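# Gripper month, part two: fingers and cloth

I've been swapping fingertips on the same gripper since early August and I finally have opinions.

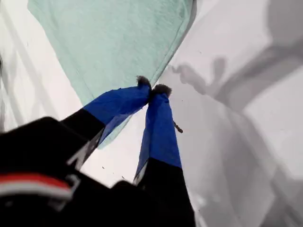
Why not just buy suction and be done with it, a reader asked under the last post, and it's a fair question, so let me start there. Suction on fabric is a mess. Air goes straight through most of the stuff I want to pick up, so you need a pump that moves a silly amount of air, and then it grabs two layers when you wanted one. I borrowed a suction cup kit for a weekend and the only thing it lifted well was the instruction sheet. So, fingers it is.

The job I've been chasing is dull to explain and maddening to do: get hold of one corner of a small piece of cloth lying flat on a white table, lift it, carry it over and lay it down again. That's all! A toddler does it without looking. My arm has spent most of the summer pinching air.

## What I compared

Four setups, same arm, same gripper body, same table.

**Bare plastic fingers.** The ones it came with. Great on blocks and bottles, hopeless on cloth. They slide over the fabric like it's ice, and if you push down harder to get some bite, they shove the whole cloth into a wrinkle and close on nothing. I ran 48 tries and got fed up well before the end, but I did finish them, because I'd promised myself I would.

**Kirnora silicone tips.** These push on over the ends, and I really wanted to love them. They grip hard. The trouble is they grip too early – the first finger to touch the cloth sticks and drags it, so by the time the second finger shows up the corner has moved. On anything heavier (I tried a folded dish towel) they were my favorite of the bunch.

**The Prenar flat jaws.** Wide, thin, like a pair of spatulas. The idea is that one jaw slips under the edge. It does work, but only if your table height is dead right, and mine drifts a bit every time I bump the legs with my chair. When I had it set well I'd get a lovely run of picks, and then I'd go make coffee, come back and get nothing. I put a lot of that on me and my furniture.

**Wrapped fingers with fuzzy tips.** Bright blue over the fingers, with a little fuzzy dark gray tip on the end of each one. They look like something off a craft table, and they've been the best of the lot for thin cloth. The fuzz seems to catch just enough of the surface that the fabric bunches up between the tips, and it lets go again without a fight. I've left this set on for now.

## The numbers, such as they are

I did 136 tries with the fuzzy tips, all on soft cloth, starting from the corner. I'm not going to give you a big table of percentages, partly because I changed the closing speed halfway through like an idiot and now the first half and the second half don't really belong together. What I can say is that after the speed change I had 3 total misses, where the fingers closed and the cloth didn't budge. Before it I'd stopped keeping neat notes, which tells you how it was going.

Slower was better, by the way. I'd assumed you wanted a quick snap so the cloth didn't have time to slide off. Nope. A slow close with the tips already resting on the fabric beats it every time on my table. The approach angle matters too, and I like to have the two tips meeting right at the edge. Go too far in and you pinch up a big fold from the middle, and then the corner you wanted is flopping around underneath.

Things I noticed that I haven't seen written down much:

- The wraps creep. They wrinkle up toward the tips after a while, and I tug them smooth every so often.
- Loose threads are a pain. One ends up in the grip, you open the fingers, and the cloth comes back up with them.
- White cloth on a white table is asking for trouble if you use a camera to find the edge. Mint green on white has been much kinder to me, even with shadows from the gripper all over the place.

## About the controller

I got a few questions on this, so quickly. I started on the Eyvindsson board and moved over to the Dokcombe one in the middle of all this, which I don't recommend doing while you're trying to compare something else. The Eyvindsson is simpler, and it had me moving in an evening. The force setting is very coarse, though: it goes from "barely closing" to "crushing a paper cup" with not much in between, and cloth lives in exactly the bit that's missing.

The Dokcombe has a much finer scale. Mine's sitting at 804 for thin fabric, and I could feel the difference when I went up or down a little and stuck my own finger in there (lowest settings only, please, I like my fingers). The manual is awful. There's a page on setting the open position that I read four times, and I still ended up doing it by nudging the number until it stopped making that noise. If anyone has a better way, I'm all ears.

Would I pay for it again? Yes, grumbling. If you only ever pick up hard things, save your money and stay with the simpler board.

## Camera stuff

Still using one camera up close near the gripper and one looking down from a shelf. The close one is far more useful for cloth, since I can see whether the tips have met the edge or gone past it, and from the shelf I honestly can't tell a good pinch from a near miss. I might take the shelf one down altogether – it mostly shows me the top of my own head.

The annoying part is focus. If I set the close camera up for the fingertips, the body of the gripper goes to mush, and I've decided I don't care.

## Next

I want to try the fuzzy tips on slippery fabric, something like lining material, and I suspect they'll do badly. I've also got a second pair of the Kirnora tips that I'm tempted to rough up with sandpaper, to see if that fixes the dragging or makes it ten times worse. And the table is getting bolted to the wall before any of that happens, so the Prenar jaws can have a proper second go.

If you've got a tip material you swear by for cloth, leave it in the comments. I'm working through them in the evenings, after seven or so, when the kitchen end of the room is quiet and I can spread out.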